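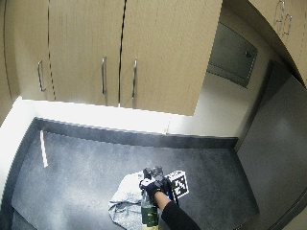
Sleeves shrink in the fall, or they seem to. All summer long you forget you own wrists, and then the first chilly morning comes, you pull on last year's jacket, and there they are, out in the breeze. Go looking for it and you'll find it everywhere: a black glove, a black long sleeve, and between them a short stretch of bare wrist, as plain as a bookmark. I have been guilty of it for most of my adult life (long arms, from my father's side), and I always blamed the gloves. I bought longer ones. I bought a pair so long they bunched up at the palm and made it impossible to find my keys. It took a seamstress in Cevport to tell me, very kindly, that my gloves had been fine all along and that I had been buying coats for somebody shorter.
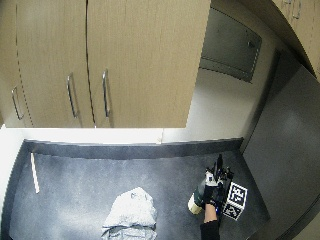
The Long and the Short of It
By Ayane Yagi
22 Sep 2022

Chiyo Ikeda has been altering coats at Sumano for 42 years, and she starts every fitting the same way, by asking you to pretend you're driving. Up go your arms, back go your cuffs, and she stands there with pins in her mouth and looks. Most of us try on a coat with our arms hanging straight down, she told me, and then spend the winter reaching for things.

I brought her three coats in August, which felt ridiculous, carrying all that wool down the street in the heat, but she says August is when you should come. By October there's a line. The first was a camel wrap coat from Ludwood that I adore and have worn to every holiday dinner since I bought it. She turned back the lining, found a nice deep hem in each sleeve, and let it down 2 inches while I sat and talked her ear off. Oh, the difference! I wore it around the house that night with the air conditioning on.

The second coat had no hem to spare, so she suggested cuffs in another fabric. I was nervous. I pictured something from a school play. But Tomomi Wada, the cutter at Sumano, pulled out a chocolate brown corduroy I would never have picked, and now strangers ask me where I got it.

The third she handed back to me. It was a short-sleeved swing coat, a real one, meant to stop below the elbow, and she wouldn't touch it. "You need the gloves for this," she said. "The long ones. You still have them?"

I did, in a drawer, bunched palms and all. She took those in instead, a little tuck along the inside seam of each, and charged me less than lunch.

If you're planning to bring in a coat yourself, wear the thickest sweater you expect to put under it, and bring your gloves along too. Chiyo will want to see them on.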